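Puren Clothing Handling Project
Progress report for January
Prepared for the Plasholm program office

Status

Collection is on schedule for folding and sorting and behind schedule for pairing. The training side has started on the folding data and does not need anything more from us there until the first model has been run. Spending is within the amount approved for this period. One request for a change in the plan is at the end of the report.

Work done this period

The hand-held grippers were used at 7 collection sites, all of them ordinary homes or small workrooms. We kept to the plan of using whatever tables the sites already had. Operators worked in blocks of 25 minutes with a break between blocks. Shorter blocks were tried in the first week and dropped, as too much of the time went to starting and stopping the recorder.

Three tasks were in the plan. Folding covers hand towels, dish cloths and T-shirts. Sorting covers small knitwear, moved from a mixed pile into groups. Pairing covers socks, gloves and mittens, where the operator brings the two matching items together and lays one on top of the other with the cuffs lined up.

Folding went well. Operators picked it up quickly and the motion is much the same from one person to the next. Sorting took longer to settle. The first instructions let people choose their own groups, and the labels that came back could not be compared. The instructions now name the groups, and the recordings made under the old wording have been set aside.

Data checking

Every recording is checked before it goes to Aliyu, the storage and labeling system. A checker looks for a clear start, a clear finish, and a view of the item during the grasp. Recordings that fail are kept but marked so that the training run skips them. The most common fault was a late start, where the operator was already holding the item when the recording began. A beep has been added to the recorder and the fault is now rare.

The link between Aliyu and the training code, Arnov, was down for 2 days after an update. Nothing was lost. The checkers worked from local copies and uploaded when the link came back.

Problems

Pairing is the weak point. Soft knitted items stretch when they are lifted by one edge, and operators often let go and take hold again. Those second grasps are useful to the learning system only if they are labeled as such, and the labeling tool had no way to mark them until late in the period. It does now, and the earlier pairing recordings are being gone through again.
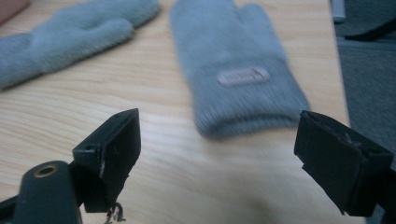

Mittens have been harder than socks. The thumb catches on the other mitten during the placing step, and an item that starts lying sideways has to be turned before the cuffs can be lined up. Operators do the turn in different ways. We have decided not to set one method, and the starting positions will be varied on purpose so that all of the methods are represented.

Wear on the finger pads also needs attention. Pads will be looked over every Wednesday and replaced when the edges are torn.

Next period

Finish relabeling the pairing recordings. Run the first folding model in Arnov and report the results by item type. Bring in gloves, which have not been started.

Request

We ask to move 2 weeks of operator time from folding to pairing. The total budget would stay the same. A reply before the next site schedule goes out would let us make the change without canceling any bookings.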